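Neltidbridge Town Talk > Local Government > Prescription discount program - it passed committee!

skevum_fan
So excited about this one, you guys. The county health committee voted to send the prescription discount plan to the full board, and I sat through the entire meeting with a thermos and a legal pad. If it goes through, anybody who lives in the county can sign up, insured or not, and use the card at any pharmacy that joins. No income test! Last I heard, 3767 people had signed the petition, and I collected a few pages of those outside the Goicoechea market in the rain.

The board takes it up in April. Please come. Please bring your mother.

porchlight_dan
Good for you for going, but I read the packet and I'm not sold. It's a discount card. We already get those in the mail. What does the county add besides a logo?

skevum_fan
Fair question! The county would be pooling its own employee plan with the card, so the pharmacy manager has to bargain for one big group. The ones in the mail don't have anybody bargaining for you - they get a cut each time you swipe.

mrs_tuttle_rn
Dan, go look at page 2 of the packet, the insulin line. I've had patients stretch a vial because the deductible reset. Even a small drop in price changes what they do at the counter. I'm thrilled it got this far.

porchlight_dan
I did look. It says "target price." A target isn't a price. And the start-up cost is $900 a month for the software alone, 365 days a year whether ten people use it or ten thousand.

skevum_fan
$900 a month for a whole county is tiny, Dan! We spend more than that on the fountain.

porchlight_dan
I'd cut the fountain too.

kanodel_road
I'm kind of in the middle. I like the plan, I don't like that the contract has no end date. Seul-gi Kang asked about that in public comment and got a long answer that didn't have a date in it either. Put in a two-year review and I'd sign up to speak in favor.

skevum_fan
Yes, and that was a great question. I wrote to my board member last night asking for exactly that, a review with the real savings published drug by drug. He wrote back before breakfast! He says an amendment is "nearly drafted." If you want to write too, keep it short, say which road you live on, and mention the amendment by name (pharmacy contract review). They do read these.

mrs_tuttle_rn
Writing mine tonight. Does anybody know if the independent pharmacies are in? Mine is the only one out by Kanodel and I'm not driving into Neltidbridge for eye drops.

skevum_fan
Two said yes at the meeting and one is still thinking. I'll post the list the minute I have it.
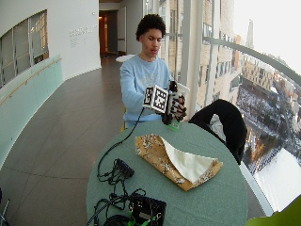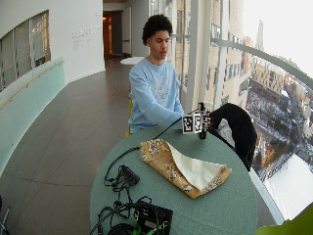

Reader comments

Valeriano Sepúlveda
The one still thinking is probably worried about how fast they get paid back. Ask the board to put a payment deadline in the contract and the small shops will come along.

gravelpit
Dan is right about the target price. I still want it to pass.

Seul-gi Kang
I'll be there in April, same question, and I'm bringing it in writing this time. Happy to share a copy with anyone who wants to add their name.

porchlight_dan
Send me one. I'd sign that part.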